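February 20, 2018

Sound workshop, musical rehearsals. Entry by Cyrill Frei.

The Venier microphone packs were checked before the full company run. Pack 2 lost signal twice during the Act One finale and has been withdrawn. Ms Yang sang the closing number on the spare, and Mr Schnyder was satisfied with the balance from row 35.

The band's overture now runs 40 seconds longer following the revised arrangement. Cue sheets must be amended accordingly. Ms Lukumay has asked that the brass be kept lower under the second verse. 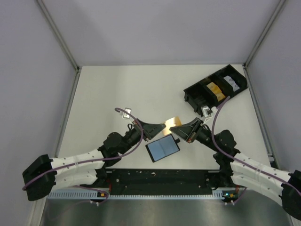
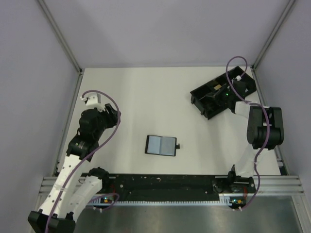

Tovlow Musical Theatre, Sound and Stage Department

Replacement leads are on order from Lehner. The transfer to Cundeck remains planned for April, and packs should be relabelled before then.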